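Walari Forum > Software > Control and planning
Thread: Two-arm planner stalls when both arms reach over the middle of the table

benchrat_k
April 8, 2022

Running the Hurndale planner on a two-arm table setup, arms facing each other. The job is bowl sorting. Each arm plans fine alone. When both get a target near the middle, the second arm's plan times out and it just holds position. Log says "no valid path after 2,000 samples" every time.

I padded the collision bodies by 23 mm because the arm cables aren't in the model. Raising the sample limit only makes it fail slower.

moroz_user

23 mm on every link is a lot for arms that size. Over the middle you're probably planning through a gap that no longer exists. What does the workspace look like with both arms out?

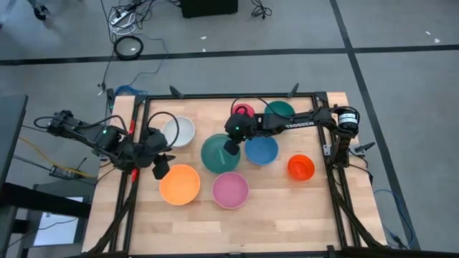 benchrat_k

Arms out over the bowls. The green one in the middle and the blue one beside it are where I get nearly all the timeouts. The orange one with the left arm is usually OK.

Padding is the same on all links, grippers included.

tilde_nine

There's your problem. You padded the grippers too. Put the padding on the forearm and wrist, where the cable arcs over, and leave the fingers at zero or 2 mm. Also check whether the bowls are in the scene as solid cylinders. If they are, a gripper over a rim counts as a collision as soon as you add any margin.

moroz_user

Disagree on taking the fingers down to 2. With two arms in the same space the fingers are what hit first. I'd keep the margin and stop planning the arms one after the other. Hurndale treats the first arm's whole swept path as blocked for the second one. Plan them jointly and you get the space back.

tilde_nine

Joint planning doubles the dimensions and he's already timing out. Margins can be set per pair anyway – small for finger to bowl, large for finger to other arm. No need to pick one number.

benchrat_k

Didn't know about per pair margins. Is that in the config or do I have to patch it?

tilde_nine

Config, under collision_pairs. Names have to match the link names exactly or it drops the entry without a warning.

zfold

We had the same timeout with Zarnow and put a lock on the center zone, one arm in at a time. Slower but it never stalls.

moroz_user

Then why have two arms.

zfold

Because most of our bowls aren't in the center. Depends on your layout.

benchrat_k

Bowls are solid cylinders, yes. Swapped them for open meshes and set the pairs the way tilde_nine said. Ran 944 plans in simulation with random targets, 23 timeouts, all with both targets in the green bowl. Going to try the zone lock for that one case and leave joint planning alone for now.

moroz_user

Post the log for those 23 if you still have it. I'd like to see if it's the start pose.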